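# Brurka Tabletop Cell: Frequently Asked Questions on Setup and Care

This page answers the questions most often put to the Sandoval automation workshop by staff and students who have been assigned time on the Brurka cell. It covers setup, routine care and minor repair. It does not cover programming, for which the Gisine manual should be consulted.

**Who may set up the cell?**

Any person who has completed the bench induction and signed the cell log. Persons who have not completed the induction may assist with laying out props but may not power the arm or handle its cables.

**What is the standard order of setup?**

1. Confirm that the emergency stop is pressed in and that the arm is unpowered.
2. Wipe the tabletop with a dry lint-free cloth.
3. Check the base bolts with the torque wrench kept in the first drawer.
4. Route the cables and check them for wear.
5. Place the props required by the task sheet.
6. Release the emergency stop, power the arm and run the slow check at reduced speed.

The slow check takes the arm through 36 stored positions. The operator should remain within reach of the emergency stop until the last position has been completed.

**Which props belong to the kitchen layout?**

The kitchen layout is drawn from the prop cupboard and includes the strawberries, the large round plate and the green oval colander. Pieces may be placed freely within the working area unless the task sheet gives fixed positions. Light pieces are easily pushed out of place when the arm travels low over the table, and they should be returned to their positions between runs.

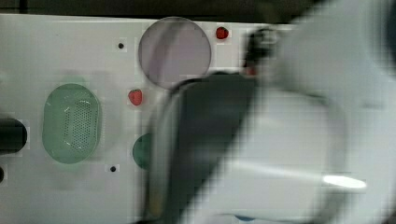 Pieces that show cracks, sticky residue or loose parts should be withdrawn and placed in the returns bin. Replacements are held under stock number 46 and may be taken without a request form.

**May props be rearranged while the arm is moving?**

Hands must stay outside the working area whenever the arm is powered and released. The operator should pause the program, press the emergency stop and wait for all motion to end before reaching in.

**How often are the base bolts checked?**

The bolts are checked at the start of every booked session and again after any collision, however slight. A bolt that turns before the wrench clicks must be noted in the log. If the same bolt is noted twice in one month, the cell is taken out of use until Torunn Nygård has inspected the base plate.

**What are the holes in the tabletop for?**

They are mounting holes for fixtures and calibration posts. They should be kept free of crumbs, tape and adhesive. Screws must not be left standing in them after a fixture has been removed – a raised screw head can catch a cable or damage a finger pad.

**How should the cables be routed?**

Cables should leave the arm in a wide, easy curve with enough slack for full rotation of the base. They must not pass beneath a prop or be pulled tight against a table edge. Before each session the operator should move the unpowered arm by hand through its range, following the release procedure in the manual, and watch for any point at which a cable drags or lifts. Spare leads should be coiled and kept clear of the moving links.

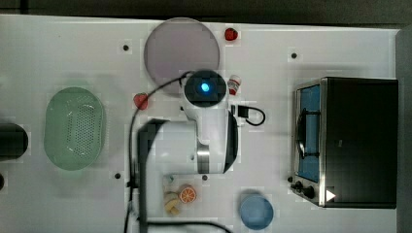
**How often should the finger pads be replaced?**

The pads are replaced every 2,000 grasp cycles, or sooner if the surface has become shiny or torn. Both pads are changed together, and the cycle counter is reset afterward from the Skeltik maintenance screen. Uneven pads are a common cause of dropped pieces.

**What should be done if the arm stops with a fault?**

Press the emergency stop, write down the fault code and leave the arm where it is. Most codes may be cleared by the operator once the cause has been found and removed. Code 49 indicates a joint position error and may be cleared only by workshop staff, who will repeat the calibration before the cell is returned to use.

**Which cleaning products are permitted?**

A cloth slightly dampened with water is sufficient for the arm covers. Solvents, abrasive pads and spray cleaners are not permitted. Liquids should never be applied directly to a joint, a connector or the gripper.

**When is the annual service carried out?**

The service takes place in October. Joint covers are removed, seals and connectors are inspected, and worn cables are replaced. Bookings are closed for the duration of the work, and users are advised to plan accordingly.

**To whom should damage be reported?**

Damage should be entered in the cell log and reported to Torunn Nygård at the Sandoval workshop desk before the end of the session. Entries should state the task being run, the fault code if one was shown, and any part that was touched or removed.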